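Lot 868

The inventory of the Baltitz house ran to 52 pages, and Lot 868 was on the last of them. The entry read: letters, foam, mixed colors, one bag, value nil. I was responsible for the entry. Feltcombe Clearance paid by the lot, and a lot with a value of nil still had to be opened, counted, described and closed.

The procedure was standard. Contents are removed from the container. Pieces are checked for damage, sorted, and compared with the count on the label if there is a label. The bag had a paper tag tied to the neck with string, and the tag said 28. Whoever wrote it had gone over the 8 a second time with a different pen. An English alphabet has 26 letters, which left 2 extra, and the form has a box for extras.

I emptied the bag onto the kitchen counter on Saturday, August 15, 2026, at the start of the afternoon shift. The water to the house had been shut off in April. The electricity was still on, and the refrigerator ran the whole time with nothing in it except a jar of mustard, Lot 851.

The letters were lowercase, the kind sold for bathtubs and preschool tables. The foam compressed under the thumb and came back slowly. Several had tooth marks, which I recorded as surface wear. There was one of each letter from a to z. The extras were a second e and a second s. I wrote this in the box, signed the line, and put the letters back in the bag. Time on task was under ten minutes.

The next sheet in the folder was not an inventory sheet. It was a page of squared paper, folded in four, filed behind Lot 868 by whoever had done the first walk-through. It was headed "Rules for Sira." Sira was the name of a game, as far as I could tell from the page. In Baltitz it is also the name of the creek behind the house, and I assume the game was called after it.

The rules were as follows. Three plates are put on the table with the letters between them. The first plate is for letters that belong to someone in the house. The second plate is for letters that belong to someone who is away. The third plate is for letters that don't belong to anybody yet. Players take turns. A letter may be moved from any plate to any other plate if the player can say why. A reason can be used only once. The game ends at supper.

Under the rules there was a column of past results. Most of the entries were a single word. Several said "supper." One said "Seol," and the handwriting in that line was smaller than in the others.

Seol had appeared earlier in the inventory. Lot 212 was a dog leash with SEOL on the tag. Lot 340 was a steel bowl, same name. Lot 341 was a blanket with short hairs in the weave, value nil. There was no dog in the house and no record of when there had stopped being one. I had not connected the three lots when I listed them, and the form doesn't ask for connections.

A game is a single lot if its parts are found together and a set of broken parts if they are not. This affects the value and also the disposal. Foam letters with no game go in the recycling stream. Foam letters with plates and written rules are a household game, complete, and are offered to the family before anything else is done with them. I went back through the kitchen pages. Plates, assorted, were Lot 655, already wrapped and boxed by the door. I cut the tape.
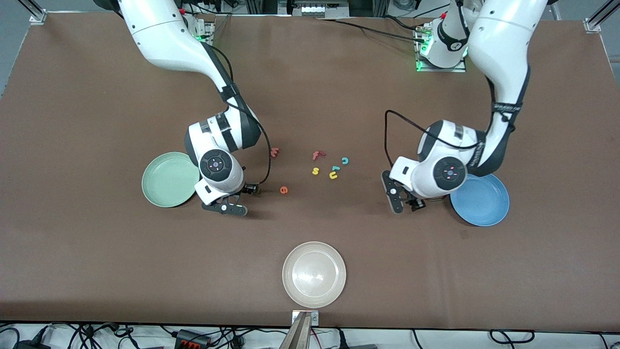 The game takes very little room on a table. Once the plates are down and a few letters are lying in the middle, the rest of the surface is spare, and a person could eat at the other end without disturbing anything. Brown is a good color under foam letters because none of them disappear into it. The green plate goes at the left and the blue one at the right. I gave green to the people in the house and blue to the people away, since the rules did not assign colors. Seven letters are enough to start with. The small orange e sits to the right of the green plate, which by the rules means it hasn't been played, however close it looks.

I considered the e for longer than the task required. There were two in the bag, and everything else in the alphabet except s had been bought once. A standard set does not come with doubles. Someone had gone to the trouble of getting another e and another s, possibly by buying a second bag and throwing out the rest. Seol has one e and one s. So does "else." So does "supper." With two of each you can spell a name and still have the letters left over for something else, and the name can stay where it is on its plate while the game goes on.

That was a reason. Under the rules it could be used once. I moved the e to the blue plate.

I then moved the s, on the grounds that the leash had been hanging on a hook by the back door and not in a drawer. For the o I used the steel bowl. For the l I had no item in the inventory, and I looked through all the pages from the beginning to be certain. Lot 19 was a door, interior, scratched at the bottom to a height of two feet. I had written "cosmetic damage, sand and repaint." I moved the l.

By then the light over the counter had come on, as it was set to do. The shift had ended. The refrigerator cut out for a moment and started again.

Feltcombe does not have a form for merging lots after signature. There is a form for clerical error, and I used that one. Lot 655 was reduced by three plates. Lot 868 was amended to read: game, household, complete, with rules; letters, foam, 28; plates, round, three; offer to family. I thought about adding the leash and the bowl. They aren't mentioned in the rules, and a description that goes beyond the contents is grounds for rejection. I put them at the top of the same box and listed them as packing material.

In the value column the form accepts a number or the word nil. I left the column empty and the office sent it back on Monday with a yellow flag. I wrote "supper" in it and sent it in again. The second time it was not returned, and the invoice was paid at the usual rate.

The reasons I used are on the back of the squared paper, in pencil, so that no one plays them again by mistake. There is space under them for up to a dozen more.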